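4.2 How the carrier sits in the bag

I had read all 132 of our takeout diaries before it hit me how often people grumble about the bag and hardly ever about the cup (Laimutė Liepiņa coded them separately and saw the same thing!). So this section is about packing.

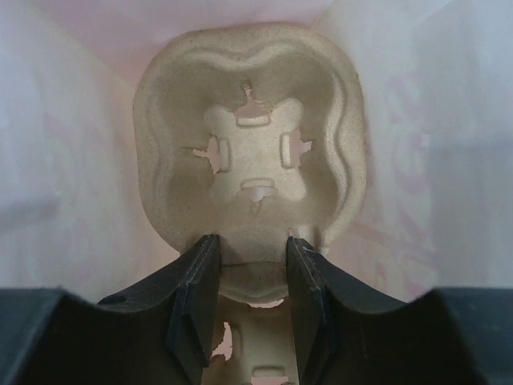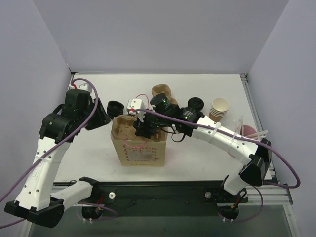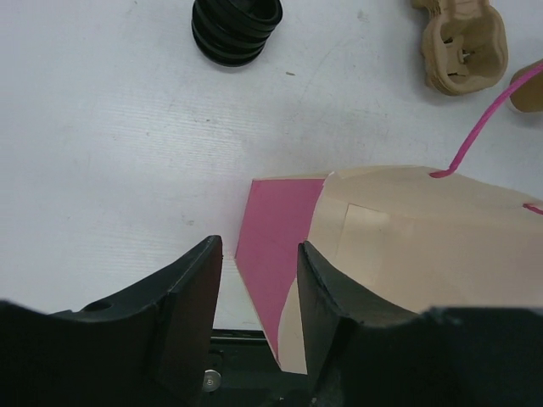 Figure 2. Paper bag and molded pulp carriers.

Spills on the walk home were what I cared about most, and our diarists mostly blamed a carrier that tips. I'd look at the base first. The carrier seen from straight on has ragged openings between the arms of its flat center, and I'd love to know how much stiffness that costs under a full cup.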